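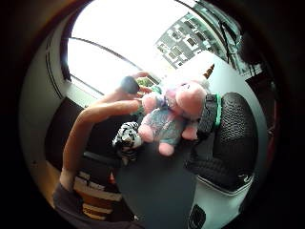
Drafting a Gored Skirt, 1890s Style

By Margareta Voicu

By the middle of the 1890s the bustle had gone and the skirt fitted smoothly over the hips, then widened sharply to the hem. The fullness sat at the back. You can get this shape from seven panels: one front, two side fronts, two sides and two backs. The method below is the one I use for the Saturday class at Plarthorpe, and it assumes you can already put in a placket and a waistband.

What you need

Pattern paper, a long ruler, a tape measure, and a soft pencil
Wool or firm cotton for the skirt
Cotton lining, washed and pressed before you cut
A strip of stiff interlining for the hem
Hooks and bars, and petersham for the waistband

Measurements

Wear the corset and petticoat you mean to wear under the skirt. Take the waist snugly. Take the hips at the fullest part, and note how far down from the waist that is. Measure the length at centre front, at the side and at centre back, from waist to floor, in the shoes you will wear. Take 2 inches off each length for walking clearance. If you want a sweep at the back, leave the back length as it is.

I will use a 27 inch waist in what follows. Put in your own figure.

Drafting the front

The front panel is cut on the fold, so you draft half of it. Rule a vertical line the length of centre front. At the top, square out 2 1/2 inches. At hip level, square out 4 inches. At the hem, square out 9 inches. Join the waist and hip marks with a shallow curve, then rule a straight line from hip to hem. Measure down this side edge and curve the hem up to meet it, or the skirt will dip at the seams.

Drafting the sides

Each side front and side panel has one edge nearly on the straight grain and one edge that slopes. The straighter edge always faces the front of the body. Make each of these panels 4 inches wide at the waist and 17 inches at the hem, before seam allowance. Divide what is left of your hip measurement between them, after taking off the front and allowing 9 inches for each back panel at that level.

Drafting the back

The front and four side panels take up 21 inches of the waist, which leaves 6 for the backs. Draft each back panel 8 inches wide at the waist and 30 inches at the hem. The extra at the top is pleated or gathered away. Meriem Belkadi, who teaches the bodice course, prefers two deep box pleats. Close gathers give a rounder back and are easier to adjust later.

Cutting and making up

Add 5/8 inch to every seam and 1 inch at the waist, and trim the waist after fitting. Cut one set in lining first and tack it together as a toile. Check that the side seams hang straight to the floor. If they swing forward, lift the back at the waist until they drop.

When the fit is right, unpick the toile and lay each piece on its wool panel. Tack the two layers together down the middle and round the edges, then treat them as one. Sew from hem to waist, sloping edge to straight edge, without pulling. Leave 10 inches open at centre back for the placket.

Press the seams open over a sleeve roll. Overcast the raw edges by hand.

Hem

Hang the skirt overnight before levelling it. Cut the interlining on the bias, 8 inches deep, and catch it to the lining only. Face it with a bias strip of lining and finish with brush braid if you have it. Plain wool braid does nearly as well and is easier to replace when it wears.

Next month: the leg-of-mutton sleeve.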